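Home Forums Reviews Kits and Arms Wanted New Posts Log in

Vendholm two-arm tabletop kit – a month in, would you buy it again?

juniper_relay
I bought the Vendholm pair in February after going back and forth between it and the Jekunwood set. The parts were in 28 bags and the bag numbers match the manual, apart from one bag of M4 screws that was short. Vendholm mailed the missing ones. Assembly took me two evenings and most of a Saturday.

What I want it for is soft stuff. Cloths, fabric toys, things that go in and out of baskets. Rigid blocks are easy with almost any arm, so I skipped those after the first day. The task I've settled on is a two-handed hold, one gripper on each side of a frog toy at the basket. Both arms bolt to the same rail, so once you square up the base plates they stay square. I've had mine off once to reroute cables and it went back fine.

Things I like: the rail mount, the spare finger plates, the software install. Things I don't: the cables are too short for anything but the layout in the manual, and the grip force setting is one slider with no units on it.

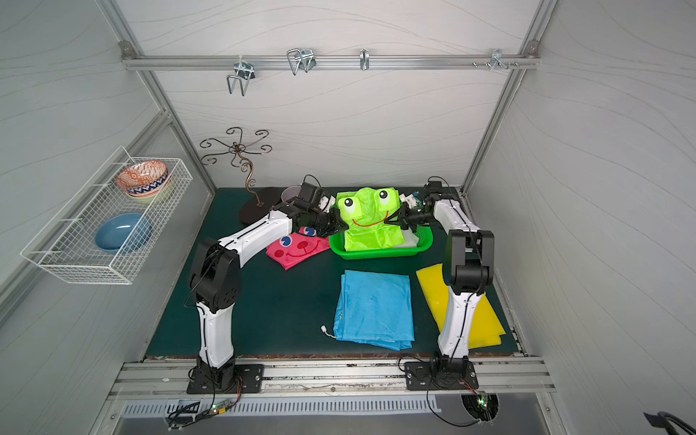 Yuzhen Liang
How are you setting the force on that slider? I have the same kit and anything over 32 squashes stuffed toys, and anything under 20 lets them slide when the second arm starts pulling. That's a narrow band for a product they sell for "delicate handling."

juniper_relay
I leave both at 28. I also close the left one first and wait before closing the right. If they close together they push the toy around and you get a bad hold on one side.

torque_and_toast
Same band here. I wouldn't call it a fault. It's a hobby-price gripper with no force sensor in the fingers, and the product page doesn't claim there is one. If you want real force control you're looking at the Mazandarani wrist, and that costs more than this whole kit.

Yuzhen Liang
The page says "adaptive grip." I know what I expected from that.

torque_and_toast
The fingers flex. That's the adaptive part.

Yuzhen Liang
Then they should write "flexible fingers."

Gobnait Kavanagh
I've built three of these for a school program and I'd put the money question differently. The arms are fine. The support plan is where I'd hold off. We paid for a year and I've opened four tickets. Two got a real answer, one got a link to the manual, and one is still open from before the holidays. The forum has been faster every time.

On cables: order the Juvovville extension set. The connectors fit and the longer lengths let you run everything behind the rail. Label both ends before you plug anything in. Left and right look identical and the software won't warn you if they're swapped.

mossbank
Does the wrist camera mount hold up? I keep reading that it drifts and then all your recorded runs are a little off.

juniper_relay
Mine has been OK so far. I check it Wednesday nights when I do the rest of the bolts. The part I'd watch is the view itself. Once the fingers are up against a toy or a cloth, the fabric can take up a lot of the picture and you don't see much past it. I use the fixed camera to line up and only trust the wrist one for the last bit.

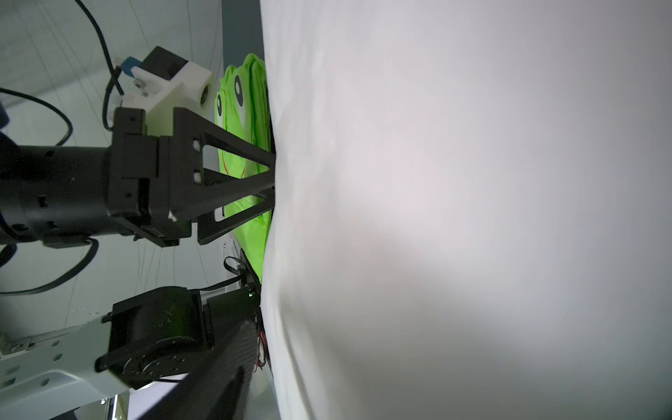 Wrist view, gripper fingers pressed up against white fabric with the green toy behind them.

mossbank
Thanks, that's more blocked than I expected. Is there any way to tilt the camera up?

juniper_relay
Not with the stock mount. There's a printable one in the downloads section with a steeper angle. I haven't tried it.

Gobnait Kavanagh
We tried it. You see more of the table and less of the fingertips, and our success rate on cloth folding went from 61 percent to almost the same number. I put the stock ones back on.

torque_and_toast
How many runs was that over?

Gobnait Kavanagh
One afternoon of students, so don't lean on it too hard.

Yuzhen Liang
To the original question, I would buy the arms again and skip the support plan. I'd also want the slider fixed before I recommended it for fabric to anyone new.

juniper_relay
That's about where I am too. I'll post again when the Juvovville cables get here – they're showing as backordered.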